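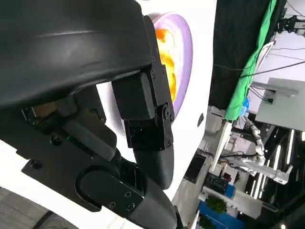

FLORNBERG, 2021-03-08 - I get to share some news I've been sitting on since December: Vurar is opening up its hand-teaching kit to small workshops and schools, and orders start today! I run the teaching side here, so I'm writing this one myself and skipping the usual stiff language. The kit is called Lammers, and it lets a person show a robot a job by remote control, with their own hands, and have the robot learn from those runs. We practice on ordinary table stuff. A purple-rimmed plate and a patch of bright orange and yellow food make a pretty good lesson, especially when your view of it is from right up by the fingers and part of the plate is hiding behind the arm. Anybody who has tried to drive a gripper through a view like that knows why we kept going back to the drawing board on the wrist camera setup.

So what do you get? Two remote-control gloves, the recording software and a stand that bolts to most worktables. You put on the gloves, the robot's hands follow yours, and every run gets saved. Ten good runs is where I tell people to start with a new task. You can do fewer, but please don't come crying to me when the thing hesitates over every plate (I say this with love, I did exactly that on my first try).

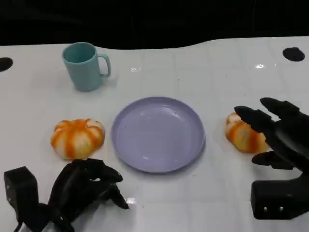
Table setup for a two-handed lesson: mug, plate and a striped pumpkin shape on either side.

I like two-handed lessons best because people relax into them. With one hand, beginners get stiff and think about every finger. Give them both and they start moving the way they would in their own kitchen - a little messy, a little quick, and much more useful to learn from. Round things with ribs are a nice step up from blocks, too. You have to decide where your fingers go before you close them, and the robot picks up on that decision.

We also rebuilt the part where you throw out a bad run. It used to take a trip through three menus, and I hated it. Now you tap the foot pedal and the run is gone, and you can go again right away while your hands still remember what they were doing.
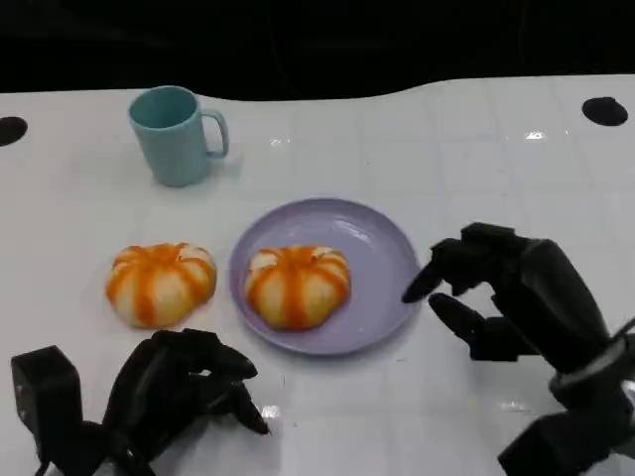 The other big change is pausing. You can stop in the middle of a task, shake out your wrists, and pick up from the same spot without the robot's hands jumping to catch up with yours. Our testers at the Nultberg site asked for it more than anything else, and they were right to.

Lammers costs $915 per kit, and each one comes with two remote lessons from my team. Robot hands are sold separately. Kits ship from Flornberg in the order we receive requests, and schools can ask for a loaner before they buy. To order or book a demo, use the contact form on the Vurar website and put "Lammers" in the subject line. I read those myself, so say hi!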